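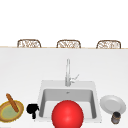 What Old Trash Can Tell Us

I dig up garbage for a living. My nephew thinks it's the best job in the world, and my mother still tells people I "work with history," so you can decide who's right.

I'm an archaeologist. When I say that, most kids ask me about gold, and then about mummies, and then whether I've ever found a dinosaur. (No gold so far. No mummies. And dinosaurs belong to a different bunch of scientists called paleontologists, who get very tired of being asked about pots.) What I find, day after day, is stuff that people threw away. Broken dishes, chewed bones, burnt crumbs from the bottom of a fire. And I love it!

What is a midden?

A midden is an old trash heap. Long before there were garbage trucks, people had to put their trash somewhere, and a lot of them picked a spot near the house and just kept going back to it. A pit that used to hold grain would do nicely once it wasn't needed. So would a ditch. Some families tossed things right out the back door, and their grandchildren did the same, and the pile grew.

The one I know best is at a place called Plornilden. It's a low green bump in a field, and if you walked over it you'd think it was a bump in a field. Cows like it because it's a bit drier than the rest. Inside, though, it's layer on layer of ash, shell, dirt and broken pots, packed down like a very old lasagna.

The layers matter a lot. Think about a laundry pile on your bedroom floor. The shirt you wore today is on top, and the socks from a while back are at the bottom. Trash heaps work in the same way, so when we dig we take off the top layer first and keep everything from it together, and then we go down to the next one. If you mixed it all up you'd never get it sorted again. Animals sometimes mix it up for us, by the way. Rabbits and moles have been digging holes in archaeology for much longer than I have, and when we find one of their tunnels we have to dig it out separately so the newer things that fell down it don't fool us.

Pots, pots and more pots

The thing we find most is pottery. A clay pot breaks pretty easily, but the broken pieces hardly ever rot away. We call the pieces sherds. (Some people say shards. You can say shards, I won't tell anyone.) In one summer at Plornilden we picked up 996 of them, and every single one had to be washed, dried, and labeled with a tiny number.

Washing sherds sounds boring and it sort of is, but you get to see things come out from under the mud. A painted stripe. A handle. Once I had a piece with a dent in it, and my thumb fit the dent, and I realized that was where the potter had pushed the clay into place. I sat there with my thumb in it for a while and my tea got cold.

We can also learn what was cooked in a pot. Food leaves greasy traces that soak into the clay, and a lab can test a sherd and sometimes say "milk" or "fish," even when you can't see anything at all.

What was for dinner?

Bones are the easy part. A bone with little cuts on it tells us somebody used a knife there. Burn marks might mean it was roasted, or that somebody threw it in the fire after dinner. From the teeth of a sheep we can work out how old it was, and from that we can guess whether the farmers kept their sheep mostly for meat or for wool and milk.

Fish bones are tiny and they drive me up the wall. We found 46 in one small pit and I'd have missed every one of them if we hadn't used a sieve.

Seeds are even smaller, and for those we have a trick called flotation. You take a bag of dirt from the dig and pour it slowly into a tank of water. The stones and heavy dirt sink. The burnt seeds and bits of charcoal are light, so they mostly float up, and you let them run over into a very fine mesh. Then you dry what's in the mesh and look at it under a microscope. Why burnt seeds? Well, a fresh seed in the ground usually rots or sprouts or gets eaten, but one that got scorched in a cooking fire can last for thousands of years. So every time somebody long ago let a bit of the barley burn, they were doing me a favor!

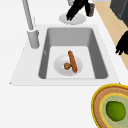 Sota Iwasaki wrote to ask me how we know that people ate the seeds we find. Couldn't they have been weeds, or food for the goats, or stuffing for a bed?

They could, Sota, and I worry about it all the time. One barley grain by itself doesn't tell me much. If I find a whole lot of clean barley next to a grinding stone, I feel pretty good about saying it was food. If the barley is mixed up with straw and weed seeds, it may have been left over from cleaning the crop, or it may have come from animal dung, which people often burned as fuel. (Yes, really. Dry dung burns nicely and doesn't smell nearly as bad as you'd think.) Sometimes all I can write in my notebook is "not sure." There are a lot of those in my notebook.

Things that are missing

A trash heap doesn't keep everything. Cloth, leather, baskets and most plants rot away unless the ground is extremely dry, extremely cold, or soggy with no air in it. Metal was valuable, so people melted it down and used it again. That means a midden can make it look as if everyone spent their days eating meat and smashing pots. They also sang songs and had arguments and played games, and I can't sieve for any of that.

Try it at home

You don't need a trash heap for this one. Ask a grown-up to help you save the clean, dry stuff from your recycling for a few days. No sharp cans, no glass, nothing yucky. Put each day's things in a box on top of the last, with a sheet of newspaper between the layers. Then swap boxes with a friend and "dig" theirs from the top down. Write down what you find in each layer.

Can you tell what they had for breakfast? Does anybody in the house have a pet? Was there a birthday? Then ask your friend how many you got right. When I did this with a class I decided one family had a baby, on account of all the little applesauce cups, and it was a teenager who liked applesauce.

Right now I have 117 bags of dirt from Plornilden waiting in the shed to be floated, and I do two or three on a good morning. If anything fun comes up, I'll write about it on this page.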